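Estden Household Help > Kitchen > Small appliances and counters

How do I keep toaster crumbs off a wooden table, and is a craft cutting mat OK under bread?

Posted by tallow_and_rye

We moved into a place in Odirlow in February and the kitchen has almost no counter. What there is gets used for the dish rack and the kettle, so the toaster has ended up on a wooden table against the wall in the next room. The table is a light wood with an oil finish. I like it and I would prefer not to ruin it.

The problem is crumbs. They get under the toaster, into the gap at the back of the table, onto the floor and into the grain. I wipe it every morning and by evening it looks the same. We eat a lot of crusty bread, the kind you tear, and that makes it worse than sliced bread did.

What I have tried so far:

A dish towel under the toaster. It caught the crumbs but I did not like having cloth under something that gets hot, so I took it away.

A baking sheet under the toaster. It works, but it is noisy when you push the lever down and it slides on the oiled wood.

Emptying the crumb tray more often. I do it once a week now. It helps with the smell, not with the mess on the table.

I have a large green self-healing cutting mat left over from sewing, the type with a grid and numbers along the edge. It lies flat, it doesn't slide and crumbs show up on it so I can see what I have missed. Could I put that on the table and tear bread on it? Could the toaster stand on it too?

Second thing. I was thinking of putting up a low panel on each side so that crumbs stay on the table and don't go down the sides. Foam board is cheap and I can cut it myself. Is that a bad idea next to a toaster? The panels would have to come down easily because the table gets used for other things on weekends.

The toaster is a plain two-slot one from Cabello with a pull-out tray at the bottom. Nothing special about it.

Thanks for any help.

oldlinoleum

Don't put the toaster on the mat. Those mats warp with heat and once they warp they don't go flat again. I left one in a car one summer and it came out like a potato chip. Flattening it under books did nothing.

For the crumbs just use a tray with a rim. Any rimmed tray that is bigger than the toaster. If it slides, put four rubber feet on the bottom, the stick-on kind. That will also stop the noise you mention.

No idea about the foam board. I wouldn't bother with it. Push the table closer to the wall and sweep the floor.

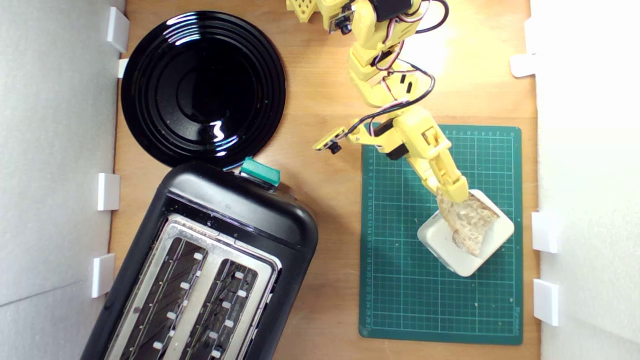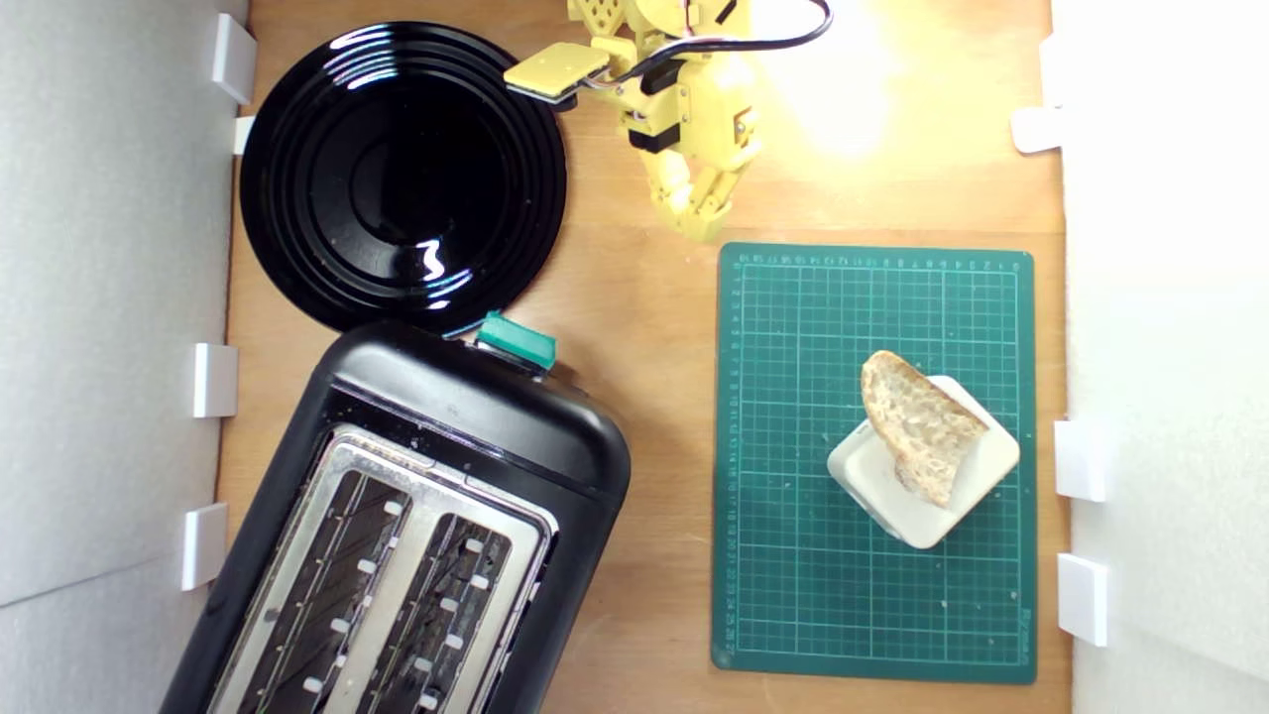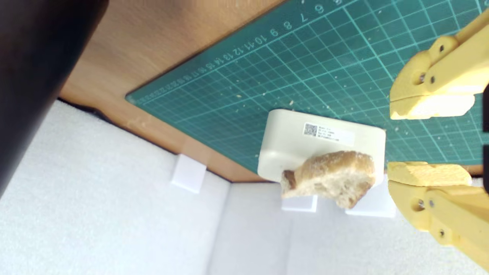
Answer by pinchofsoda, member, Estden Household Help
Posted 11th September – marked helpful by 51 readers

I have an arrangement close to the one you describe, a light wooden tabletop with a white foam-board panel standing on each side, so I can tell you what I have learned from it. I will take the mat first and then the panels.

The mat

oldlinoleum is right about heat. A self-healing mat is a soft plastic and it should not have a hot appliance on it, or a hot pan, or a mug straight from the microwave. My toaster stands on the left on the bare wood and the mat lies to the right of it. That split is the main thing I would pass on. One side of the table is for heat and the other side is for bread.

As for tearing bread on it, the mat was made for paper and fabric, and the makers of these things don't as a rule say anything about food. Mine is there to catch what falls and I treat it as a tablecloth. Bread that is going to be eaten goes on a plate or a board. If you have used yours for sewing, check it for pins and bits of blade before it goes anywhere near a kitchen. Also remember that old cuts hold dirt even when they have closed up and you can't see them. I bought a new one and kept the sewing one for sewing.

You said crumbs show up on the mat, and they do. In the last picture you can see the pale specks on the green between the grid lines. On light wood I would have missed most of those. The chunk of bread in the same picture is sitting on a white plastic box and hanging over the edge of it a little. That is a good way to get crumbs everywhere. A torn piece has a rough end and it sheds each time it is moved, so put it down on something with a rim and leave it there until you are ready.

Cleaning the mat takes a minute. I lift it by two corners, fold it slightly so the crumbs run to the middle, and tip it over the trash. Then a damp cloth with a drop of dish soap, lukewarm water only, and dry it with a towel before it goes back. Don't leave it wet on an oiled table. Don't lean it against a radiator to dry and don't roll it up to store it. Slide it under a bed or behind a dresser, somewhere it can stay flat.

The panels

The clips matter more than the board. Foam board doesn't stand up by itself for long, and a single clip in the middle lets the ends lean in. In the first two pictures the small white clips are spaced along the bottom of both walls, and I would space yours out in the same way, with one close to each end. If yours are a push fit you can pull the board out and lay it flat behind the sofa for the weekend.

Now the part to be careful with. Foam board burns and it softens before it burns. I would not run a toaster pushed up next to it, and looking at the pictures again my toaster ought to be further to the right. Look in the booklet for the clearance your model wants on each side and treat that as the least you can do. If the table is too narrow to give you that, put the toaster in the middle and leave the panels off when you are toasting. Or use something else on the toaster side. A sheet of metal from the hardware store costs more but it wipes clean and you don't have to think about it. Ask them to turn the edges over so that you don't cut yourself.

Keep the panels low too. You want to stop crumbs and you don't need a wall for that. A tall panel holds steam and warm air around the toaster and it is in the way of your elbow.

White board marks easily. Butter is the worst. I wipe mine with a barely damp cloth and replace it when the paper face starts to lift, and it does lift if you get it wet. Some people cover it with clear contact film. I haven't tried that.

Where things go

I set the toaster at an angle so that the slots run diagonally and the lever end faces up toward the plate. Mine has a teal-green lever at that end, which is easy to find before coffee. The plate is the black one with the raised rings. It is close enough to the toaster that the toast only travels a very short way. Most of the crumbs on my table used to come from carrying toast across it, and moving the plate did more than anything else I changed. Don't put the plate so close that you have to reach over the hot slots to get to it.

A black glossy plate shows every crumb, the same as the green mat does. You may like that or you may not.

The toaster itself

Clear the slots as well as the tray. Unplug it, let it go cold, pull the tray out, and then turn the toaster over above the sink or a sheet of newspaper and tap the sides. Crusty bread leaves bits caught against the wires inside and they don't all drop to the tray by themselves. They fall later when you move the toaster. Never put a knife or a fork in there. A dry pastry brush with natural bristles is fine when it is cold and unplugged.

Once a week is not often enough if there are several of you and you all eat torn bread. I do the tray every 2 days and the full tip-out every 7.

If your top panel is brushed steel like mine, wipe along the direction of the brushing. Across it leaves smears.

The table

For crumbs in the grain, use a soft brush first and the cloth second. If you start with a wet cloth you press the bits in and make paste. I use the small brush and pan from the Clavidura set, but any soft bench brush will do. Oil the table again when water stops beading on it, and let the oil cure fully before you put the toaster or the mat back. Fresh oil under a plastic mat stays sticky and can leave a mark in the shape of the mat. I have one of those at home and it has taken 4 coats to get it nearly level with the rest.

tallow_and_rye (original poster)

Thank you, this is very useful. The toaster is off the mat. I measured the table and there isn't room for a foam panel on the toaster side with the gap the booklet asks for, so I am going to use one panel only, on the mat side, and try the rimmed tray with rubber feet for the toaster. I also found a pin in the sewing mat, so that one has gone back in the sewing cupboard.

Can the clips be bought, or did you make them?

pinchofsoda

Small bookend-type clips will work, or wooden blocks with a slot sawn in them. Check the thickness of your board before you buy or cut anything. If the slot is too wide the panel leans, and a folded strip of card in the slot fixes it.

gravelpath

You could also just eat the bread without toasting it. We keep ours in a paper bag and tear it inside the bag. Hardly any crumbs.

Regarding the tray, get one with a rim you can wipe into the corners of. The ones with a rolled edge trap crumbs underneath and then you are back where you started.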